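The Drollby Survey

The tide gauge at Drollby had been reading high for 30 years before the office in Cleltcombe sent a surveyor to find out why.
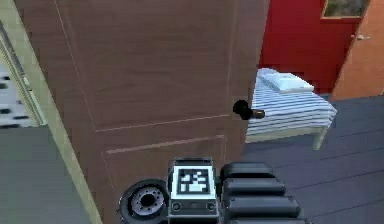 The surveyor arrived in May with a level, a staff in three sections, a bag of steel pins and a copy of the original station record. The record gave the gauge zero as 1,000 millimeters below a brass mark set in the harbor wall. It gave the location of the mark as the north face, second course, left of the steps. There were steps on the north face. There was no mark.

The first day went to reconnaissance. The second course was scraped clean of weed for 20 meters in each direction. Under the weed was more granite, an iron ring, and a patch of newer mortar the size of a dinner plate. The surveyor entered the patch in the field book as a possible former position and drew a sketch with dimensions.

Work on the second day began at 5:40 a.m., at low water. A line of levels was run from the church benchmark down the hill road to the harbor office. The church mark was a cut arrow in the base of the tower and had been verified by the Texier party, whose figures were generally trusted. The line closed on itself with an error of 2 millimeters. This was within tolerance. The surveyor distributed the error across the setups and moved on.

The reduced height of the gauge zero did not agree with the record. The difference was larger than the gauge had been accused of.

The surveyor ran the line again in the opposite direction and obtained the same result. A third run used the chapel steps at Skemetti as a starting point, on the far side of the bay, with the water crossing made by simultaneous sights at noon. The third result agreed with the first two.

There were two available explanations. Either the harbor wall had gone down, or the church had gone up. The office did not have a form for the second.

In the evening the surveyor sat in the room over the chandler's shop and read the old field books in order. The early pages were in one hand, upright and careful. Water levels were recorded every hour, including the hours after midnight. In the margin beside one winter storm the same hand had written that the steps were gone and would be rebuilt on the north side.

The surveyor read the entry twice and then looked at the date of the station record. The record was older than the storm. The original steps had been somewhere else.

At the next low water the surveyor walked the wall from end to end with a lamp. The mark was on the return of the wall, past the slip, where the courses turned the corner and a person measuring from the sea would still have called it north. It was green and slightly domed. The staff was set on it, held plumb, and read.

The gauge was correct. The sea had come up.

The surveyor closed the line, signed the page, and left the column for remarks blank. Then the pins were counted back into the bag. The bus to Cleltcombe left from the top of the hill road, beside the church, and there was time to check the arrow once more on the way.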